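# Sore shin three weeks into running - app says keep going, physio is booked out

Posted in Running and Walking Injuries

**Cornberg_plodder**

I started running in June after a long break and have been following the beginner plan in the Drisotus app. I'm now getting pain along the inside of my left shin. It starts in the first few minutes, eases off a bit, then comes back that night. The app asks for a pain score after each run, and whatever I put in under five it tells me to carry on with the plan.
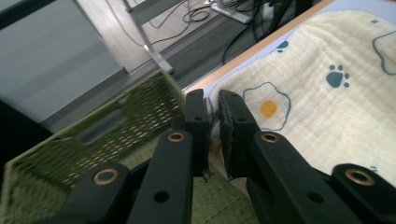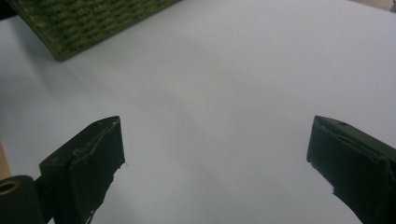
Muslin blanket in the first one, green woven basket in the second.

The earliest physio appointment I can get at the Sanda clinic is a fortnight away. Do I stop altogether until then, or is it all right to do the shorter sessions? I'm on footpaths the whole way, in shoes I've had for years. I can press on the sore part and it's a strip as long as my hand, not one spot. I have already paid for the Mohmand fun run and would like to get there if I can.

**gravelshoulder**

Had the same thing. New shoes fixed mine. Ice helps too.

**tapeandliniment**

I'm a sports trainer with a local footy club, not a doctor, so take this as general information.

A long sore strip on the inside of the shin in a new runner is usually what people call shin splints. What you want ruled out is a stress fracture. Warning signs for that are pain you can cover with one fingertip, pain when you hop on that leg, pain at rest, or pain that gets worse the further you run. If you have any of those, stop running and see your GP this week. You don't need to wait for the physio. A GP can organise a scan.

If you have none of them, I would still stop running for the fortnight. Walk, swim or use a bike as long as it doesn't hurt. Calf raises are fine if they're comfortable - start with both feet on the floor and build up slowly.

When you go back, do less than the plan says. My first block after my own shin trouble was 1000 metres on grass every second day, and I stayed at that until I'd had a full week with no soreness the next morning. The app only knows the number you give it. It has no way of telling where the pain is or what sort it is, so I wouldn't let it make this decision.

Shoes are worth looking at but take the old ones to the appointment first. The wear on the soles can be useful to the physio.

Ring the clinic and ask to go on the cancellation list as well. Monday mornings are when people tend to pull out.

**Cornberg_plodder**

Thanks both. Tried the hop and it was sore but not sharp, so I've rung the GP to be safe. No running until I've been.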